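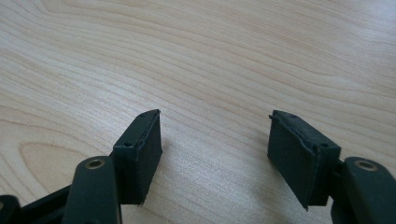

4. 共同式典における軽口とその受け止められ方

4.1 事例の背景

前節では、地方政治家どうしの公の場でのやりとりが、議事録という形で残る場合と残らない場合とでどれほど違った扱いを受けるかを、いささか丁寧すぎるほどに見てきた。本節ではそこから一歩離れて、議場の外、とりわけ複数の政治家が並んで壇上に立つ式典での発言を取り上げたい。筆者は以前からこの種の発言に愛着に近い関心をもっており、読者にはしばらくおつきあい願うことになる。

対象とするのは、隣り合う二つの自治体、ErthorpeとWollhamである。両者は長く別々の議会と別々の首長をもちながら、水道、バス路線、消防の一部を共同で運営してきた。首長が同じ政党に属していた時期にも関係は必ずしも穏やかではなく、むしろ同じ党であるがゆえに、選挙区の公認や党大会での席順をめぐって細かなわだかまりが積み重なっていたように見える。聞き取りに応じてくださった元職員の方は、党が違った時代のほうが電話をかけやすかった、と笑いながら話してくださった。この一言は、本研究の問いを組み立て直すうえで大きな助けになった。

事例の中心となるのは、両自治体を結ぶ連絡橋の開通式である。式典は2020年2月27日に行われ、両首長がそれぞれ短い挨拶をし、そのあと並んで質問に答えた。問題の軽口は挨拶の原稿にはなく、質疑の途中で出たものである。Wollhamの首長が、橋の名称はどのように決まったのかと問われて、「隣の町では会議の前に結論が配られるそうですから、うちはそれを受け取っただけです」と答えた。会場では笑いが起こり、Erthorpeの首長も笑っていたと複数の出席者が述べている。ところが翌朝の地元紙Nitierは、これを同僚首長への当てこすりとして一面で報じ、夕方にはWollhamの広報課が「発言の趣旨が誤解されている」との短い文書を出した。

笑いが起こり、見出しになり、誤解であったと説明される。この流れ自体は読者にもなじみ深いものであろう。筆者が気にかけているのは、その三つの段階のあいだで、発言の意味が誰の手によって、どのような語で運ばれていったのかという点である。

4.2 資料

用いた資料は大きく二つに分かれる。一つは、式典後の三か月間に両自治体の地域紙と広報誌に載った、この発言に触れる記事、投書、コラムで、重複を除いて475件である。もう一つは、両議会の会議録のうち、橋または共同事業に言及し、かつ発言者が相手方の首長を話題にした箇所である。前者のうち9件は、印刷の不良で本文の大半が読めないため、分析からは外した。したがって以下で記事というときには、残る466件を指している。

このほか、式典に出席した14名の方に聞き取りを行った。うち何名かは、当時の手帳や式次第を持ってきてくださり、そこに書き込まれた小さな文字が、記憶だけでは埋まらない順序の問題をいくつも解いてくれた。聞き取りは最後の回が5月にずれ込み、その間に新聞での議論はかなり落ち着いていたから、早い時期にうかがった話と遅い時期にうかがった話とを同列に並べることには慎重でありたい。

分類にあたっては、Lagmanと呼んでいる手順に従った。これは筆者らの研究室で会議録の読み比べのために作ったもので、一つの発言について、発言者、名指された相手、聞き手として想定されている人々の三者を別々に書き出し、それから評価語を拾うという、至って素朴なやり方である。2名が独立に読み、食い違った箇所は話し合って決めた。話し合いはしばしば長引いたが、その長引いた箇所こそが面白かったので、4.4でいくつか紹介する。

4.3 三つの読み

記事を読み進めると、発言に対する読みは、ゆるやかに三つの型に分かれることがわかった。

第一は、当てこすりとしての読みである。この型の記事は、発言を隣町の政治手法への批判とみなし、首長個人の性格や過去の対立を引き合いに出す。見出しには「皮肉」「牽制」「不仲」といった語が多く、本文では橋そのものの話がほとんど出てこない。開通したばかりの橋が記事の第二段落で姿を消してしまうのは、橋を毎日渡ることになる住民の立場からすれば少々気の毒な話である。

第二は、自嘲としての読みである。こちらは、「受け取っただけ」という後半に重きを置き、Wollhamの首長が自分たちの交渉力の弱さを笑ってみせたのだと解する。この型はWollham側の投書に目立ち、書き手は多くの場合、名称の決定に不満をもっている。つまり首長を弁護しているように見えて、じつは首長に対する小さな苦情にもなっている。弁護と苦情が同じ文のなかに仲よく同居しているところに、地方政治の投書欄ならではの味わいがあると筆者は思う。

第三は、式典の作法としての読みである。並んで立つ二人が軽くからかい合うのは昔からの習わしであり、中身を問うのは野暮だとする立場で、年配の書き手によるコラムに多い。この型は党派による差がほとんど見られず、両自治体に同じように現れた。ただし「昔から」がいつを指すのかは書き手によってまちまちで、共同水道の通水式を挙げる人もいれば、さらに前の合同運動会を挙げる人もいる。

三つの読みは時間とともに入れ替わる。最初の数日は第一の読みが紙面を占め、広報課の文書が出たあとに第二の読みが増え、ひと月を過ぎるころには第三の読みが残る。興味深いのは、広報課の文書そのものはどの読みが正しいかを一切述べていないことである。文書は誤解があったと言うだけで、では正しくはどういう意味だったのかという、読者がいちばん知りたいところを空けたままにしている。その空いた場所に、第二、第三の読みが順に入ってきたと考えるのが自然であろう。

4.4 読み手どうしの食い違い

先に述べたとおり、2名の読み手の判断が分かれた箇所がある。代表的なものを挙げておきたい。

あるコラムは、「お二人とも橋の真ん中で握手をされたが、どちらも半歩だけ自分の町のほうに立っておられた」と書いて終わる。読み手の一方はこれを不仲をほのめかす第一の型とし、もう一方は、式典とはそういうものだと微笑んでいる第三の型とした。前後の文を何度読み返しても決め手がなく、結局、同じ書き手の過去のコラムをまとめて読み、この人が人を悪く書くときには必ず敬語を省くという癖を見つけて、第三の型に落ち着いた。手順としてはいささか心もとないが、敬語の有無がこれほど頼りになるとは予想していなかった。

もう一つは、Erthorpeの議会での発言である。ある議員が予算の質疑のなかで「結論は事前にお配りいただけるものと思っておりましたが」と述べ、会議録には「笑声」と記されている。元の軽口が、隣町の議場で、しかも身内の首長に向けて使い直されているわけである。Lagmanの書式では、名指された相手の欄にはErthorpeの首長が入る。しかし想定されている聞き手は議場の議員なのか、新聞を通じて読む住民なのか、あるいはWollhamの首長その人なのか。われわれはこの一行に午後の大半を費やし、欄を複数記入できるように書式のほうを改めた。

この例が示すように、軽口は言い手から離れたあと、別の人の道具になる。しかも二度目の使用では、もはや誤解であったという説明が効かない。議員は元の発言の意味を問うているのではなく、それが広く知られているという事実だけを借りているからである。先行する議論では、政治家の失言は発言者の評判に及ぼす損得として扱われることが多かったが、少なくとも本事例では、損得は発言者の周囲にいる人々のほうに、より長く尾を引いていた。

4.5 壇上の並び方について

聞き取りのなかで、こちらから尋ねなかったにもかかわらず多くの方が口にされたのが、首長どうしの立ち位置であった。式次第では二人は演台の左右に分かれて立つことになっていたが、風が強く、マイクが一本しか使えなかったため、質疑のあいだは同じマイクの前に肩を並べていたという。ある方は、あれだけ近ければ冗談の一つも言わないと間がもたない、とおっしゃった。別の方は、離れて立っていたら同じことを言っても喧嘩に聞こえただろう、と話された。

この二つの証言は、同じ配置から反対向きの推論をしているようでいて、距離の近さが発言を軽くしたという一点では重なっている。そしてこの近さは、翌朝の紙面にはまったく伝わっていない。Nitierの記事は発言を一字も違えずに引用しているが、マイクの事情には触れず、会場の笑いについても書いていない。引用が正確であることと、場が伝わることとは別の問題であるという、言ってしまえば当たり前のことを、われわれは会場におられた方々から教わったことになる。

なお、同じ紙の後日のコラムには、マイクの故障を伝える短い一文がある。ただしそれは橋の工事費を論じた文章の末尾に添えられたもので、軽口との関係は示されていない。この一文を分析の対象に含めるかどうかも迷ったが、発言への言及がない以上、466件には入れなかった。

4.6 留保

本節の議論にはいくつかの弱みがある。まず、聞き取りに応じてくださった方々は式典に招かれた人々であり、両自治体の行政と何らかの縁をもつ。招かれなかった住民が同じ発言をどう聞いたかは、投書を通じて間接的に知るほかなかった。また、Wollhamの広報課の文書については、作成の過程を示す記録を見ることができず、誰がどの段階で「誤解」という語を選んだのかはわからないままである。

さらに、三つの読みという整理は、記事の書き手が一つの立場を保っていることを前提にしている。実際には、同じ書き手が春先には腹を立て、のちには懐かしむように書いている例があり、そうした移り変わりを型の交替とみるか、一人の気分の変化とみるかで、4.3の記述はいくらか色合いを変えるだろう。この点は、書き手ごとに記事を並べ直した次節の表で改めて検討する。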